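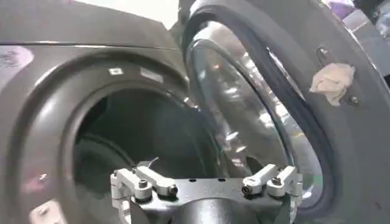

Findis front loader in dark gray, sixteen months on

By the Dardale Home desk | December | 2 min read

The Findis brochure says the door "changes how you do laundry." It's a door. It opens wide, I'll give it that, and a bulky duvet cover goes in without a fight. But the thick outer ring gathers lint, and I end up wiping it down after most loads.

The charcoal finish looked sharp in the Diltdale showroom. At home it shows every fingerprint. The drum is so dark inside that I've left black socks in there more than once, and a light would have been nice at this price.

Cleaning is fine. Spin is loud. The quick wash takes 42 minutes, and I don't call that quick. On the 20-minute rinse, towels still smelled of soap.

Would I buy it again? On sale, maybe. At full price I'd look at the plainer Tanasarn first.

We use cookies to improve your visit. Accept | Manage settings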